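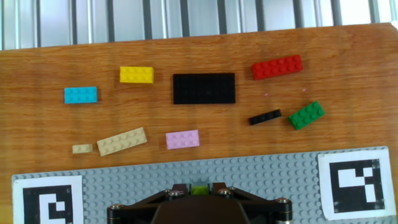
Activities and Family Programs Coordinator (part-time, ongoing)

Ormont Neighbourhood House
Closes end of August

We have been looking after people in Ormont for a long while now, in one form or another, and for most of that time the person who kept our afternoons running did it out of a blue exercise book and her own good memory. Marvellous as that was, we have grown, and the exercise book is full. So we are looking for someone to join us three and a half days a week to run our children's and family programs, and if you have found this page because a friend sent it to you with the words "this sounds like you", then we would very much like you to keep reading.

About the house

Ormont Neighbourhood House sits on the corner opposite the old produce store, five minutes' walk from the station if you cut through the reserve. We have a hall, a kitchen that is better than the kitchens most of us have at home, two activity rooms, a small office and a garden out the back with a lemon tree that gives far more fruit than anybody can use (please take some when you come for your interview). Over a year we welcome some 4000 visits, from babies in slings through to a gentleman who comes for the crossword and stays for lunch.

We also run a smaller outreach program at Clusen, up the valley, where we borrow the hall behind the tennis courts. It's a quieter place than Ormont and there isn't much for young families within an easy drive, so the people who come to us there tend to become regulars very quickly. You would be at Clusen one day a week during term. The road is sealed the whole way and is lovely in autumn, though it does get foggy, and we would never expect you to set out before you felt comfortable doing it.

What the work is like

No two terms look quite the same, but the bones of the week are fairly settled. Mornings belong to the playgroup and to the parents' coffee hour that grew up beside it. After school we open the doors to primary-aged children for building and craft, board games, cooking and, when the weather is kind, an awful lot of running about on the grass. Once a month there is a family tea, where whoever is about sits down and eats together, and in the holidays we put on a fuller program with outings.

Your part in all this would be:

Planning each term's program with the rest of the team and with the families themselves, who have plenty of ideas and are not shy about sharing them.

Setting up, running and packing away the sessions, with the help of a casual assistant on the busier afternoons.

Keeping our toys, games, craft supplies and building sets clean, sorted and in decent order, and telling us when something needs to be replaced.

Looking after bookings, sign-in sheets, allergy information and permission forms. We use a fairly simple online system called Kilus for this, and we will teach you.

Getting to know new families and helping them find their feet, including pointing them towards other services in the district when that's what is needed.

Managing the program's materials budget, currently $1000 a term, and keeping the receipts somewhere we can all find them.

Writing a short piece for the newsletter each month, and now and then helping with a grant application. You won't be left to write one on your own.

There is some lifting (trestle tables, mostly, and the big mats), a fair bit of sitting on the floor, and more glue than you might expect. Afternoons can be noisy. If you are somebody who enjoys a noisy room and can also notice the one child in it who would like a quieter corner, you will do very well here.

Who we're hoping to meet

We would love to hear from people with a background in early childhood, primary teaching, youth work, community development or something along those lines. A Certificate III or higher in a related field would be welcome, and so would several years of doing this sort of thing without the piece of paper. One of our best ever coordinators came to us from a bakery, where she had managed a team of teenagers, and we have tried to keep an open mind about résumés ever since.

What we do need is:

Experience working with groups of children, paid or unpaid.

A current Working with Children Check, or willingness to get one before you start.

First aid training, including anaphylaxis and asthma. If yours has lapsed we'll book you into a course and pay for it.

A driver licence and a way of getting to Clusen. We pay a kilometre allowance for the use of your own car.

A friendly, steady manner with adults as well as children, and the ability to write a clear email.

A second language would be a real gift to us. We have families who speak Amharic, Mandarin, Arabic and Spanish at home, and it makes an enormous difference to walk into a strange building and be greeted in words you grew up with. We also warmly encourage applications from Aboriginal and Torres Strait Islander people, people with disability, and older workers who may have been told once too often that they are overqualified. The hall, kitchen and both activity rooms are step-free. The office has one small step, and we have a ramp for it.

Hours, pay and the practical side

The position is 26 hours a week, spread over four days, one of them a short one. During term you would usually start at 9.30 am and finish by 5.30 pm, with the short day ending at lunchtime. The family tea runs a little later, and you would take that time back in the same fortnight. Holiday program hours are a bit different and we settle them together well ahead.

Pay is under the relevant community services award, at a level that depends on your experience, plus superannuation. You would have the usual annual and personal leave, and we close for two weeks over Christmas and New Year. Up to $600 a year is set aside for your own training, to be spent on whatever you and your manager agree would be useful. Previous coordinators have used it for behaviour support workshops, Auslan classes and, in one case, a very good short course on storytelling.

There is a six-month probation period, with a proper sit-down conversation at the halfway mark so that nothing comes as a surprise to either of us.

Who you'd be working with

You would report to our manager, Tiruwork Seyoum, who first came through the door as a playgroup parent and has a great gift for remembering everybody's name. We are a staff of 4, not counting our casuals, so people do pitch in for one another. You may find yourself answering the phone while somebody else finishes the soup, and you can expect somebody to turn up and help you with the trestle tables without being asked. We eat lunch together most days. You are entirely free to go for a walk instead.

We're also lucky to have the support of the Hsu family, whose hardware shop has cut, sanded and donated more timber to our craft shelves than we could ever repay. You'll meet them soon enough, probably while buying sandpaper.

How to apply

Please send us your résumé (two pages is plenty) and a letter telling us a bit about yourself. We don't use selection criteria and there is no form. In your letter, we'd be glad if you could tell us about a session, class, camp or gathering you have run, what you had planned, and what you did when it went differently. We would also like to know which days you could work and how soon you might be able to start.

If writing isn't your strong suit, you are welcome to record your answers and send us the sound file, up to five minutes or so. It will be treated just the same as a letter.

Applications can be emailed to the office, posted, or dropped through the slot beside the front door at any hour. Please mark them to the attention of Tiruwork. We will write back to everybody, including those we don't interview.

Interviews will be held at the house in the weeks after closing. They take three-quarters of an hour, with a cup of tea, and we'll send you the questions the day before. After that we ask the people on our shortlist to come along to an after-school session, for which you will be paid, so you can see us on an ordinary afternoon and we can see how you get on with the children. If you need anything arranged so that you can take part comfortably, an interpreter or a particular time of day or a car space near the door, just let us know.

Would you like a chat before you decide? Ring the office between 10 am and 3 pm and ask for Tiruwork. If she's out in the garden, whoever picks up will take your number and she will call you back that afternoon.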